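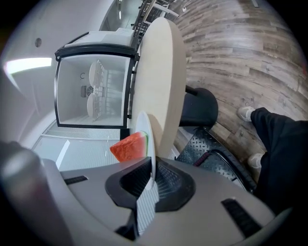 A hand-held gripper holds a white plate with a slice of watermelon on it, near an open chest freezer.

Wilitz cafe trial puts clearing and serving chores in front of machines

WILITZ – A company that wants robots to take on small kitchen and dining room jobs has spent the summer collecting examples of people doing them, and says a machine that can work a full cafe shift is still a long way off.

Trurerow, which develops software for robot arms, has been working out of a cafe on the edge of Wilitz since June. Staff there carry plates, wipe tables, stack cups and put food away using hand-held grippers in place of their fingers. The recordings are used to train an arm to copy the movements.

The company said it now has 3000 recordings covering 19 separate chores. Moving a plate with food on it is among the hardest of them. A person tips a plate slightly while walking and corrects without thinking about it. A two-fingered gripper holds only the rim, and a small change in angle can send the food sliding.

In tests at Trurerow's workshop in Salcedo last month, an arm trained on the cafe recordings was asked to move a loaded plate from a table to a counter. It made 400 attempts and completed nearly three-quarters of them. Most of the failures came at pickup, when the fingers closed too far in or too close to the edge. A smaller number came when the plate was set down.

Results were better for simpler work. The arm put empty cups into a rack with few mistakes, and it could wipe a flat table if the chairs had been pulled back first. It did poorly with wet glasses, folded napkins and anything kept in a freezer, where frost and deep sides made it hard to reach in and get a firm hold.

Speed is the other problem. The arm took 28 seconds to move one plate, a job that takes a server only a few. Trurerow said it had slowed the arm on purpose for safety and expects to raise the limit next year.

Other firms are making more progress on the shop floor than in the dining room. Bidero, a grocery chain with stores in the region, has been using a wheeled machine to scan shelves overnight and report gaps. The stores still fill those shelves by hand. Bidero said it had looked at a restocking arm and decided to wait, citing the cost and the range of packaging it would have to handle.

Homes are likely to come later still, according to Trurerow. Kitchens differ more than cafes do, and people leave things in places a machine does not expect. The company said it has no date for a household product and is not taking orders.

The recording work in Wilitz is due to run through November. The cafe is open as usual, with the sessions held after the lunch rush, from 3 p.m. until closing. Trurerow plans to add dish rinsing and trash removal to its list of chores before then.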